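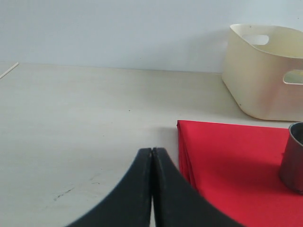 Anqi Yin remarked at the midterm review that the grading of the manipulation project should not depend on the final demonstration alone, because a team can lose its only good trial to one bad grasp. Her remark changed the way we collected results in the second half of the course, and we describe the change in this section.

Home | Issues | Authors | Search
Print this article | E-mail this article

4.2 Student trials with the wrist view

The project task was the same for all teams. The robot must clear a small table on which household objects are placed together, some of them resting on others. Figure 1 gives one view from the wrist camera, with the two fingers nearly closed and nothing between the tips. A dark metallic cup stands on the folded red cloth, and the cream basket is behind them. In such a layout the order of the actions matters, for if the cloth is pulled first the cup may fall.

Figure 1. Wrist view of the tabletop with basket, folded cloth and cup.

The course was taken by 28 students, divided into seven teams of equal size. Each team had the arm for one afternoon in a week and prepared its program on the Udgate simulator during the other days. In the simulator the cloth is a rigid block. We knew this was a weak point, but we did not have the time to replace it before January, and several teams wrote in their reports that they trusted the simulated grasp too much.

After the midterm we asked every team to record all of its trials, including those stopped by hand. In total 241 trials were recorded. A trial was counted as complete when the cup had been set down upright on the bare table and the cloth was inside the basket. Of all the trials, 60 were complete. In a further 21 trials the cup was moved correctly but the cloth opened during the lift and was left partly on the table. We keep these as a separate group, since the planning was right and only the grasp was poor.

The teams solved the ordering problem in different ways. Team Ivley used a fixed list of steps written by hand. Team Granström let the program decide from the camera which object was resting on which, and this worked well until the fingers hid the near part of the cloth. They then added a short backward motion before each decision. It made their trials slower, and they discussed for a long time if it was worth to keep it. In the end they kept it.

For the final grade, the trial records had the same weight as the demonstration. Two teams with a failed demonstration received a good grade on this basis. The students were asked for comments on the rule, and most of the comments were on the amount of writing it required.

Contact the editors | Copyright Prelurmont Proceedings | Back to top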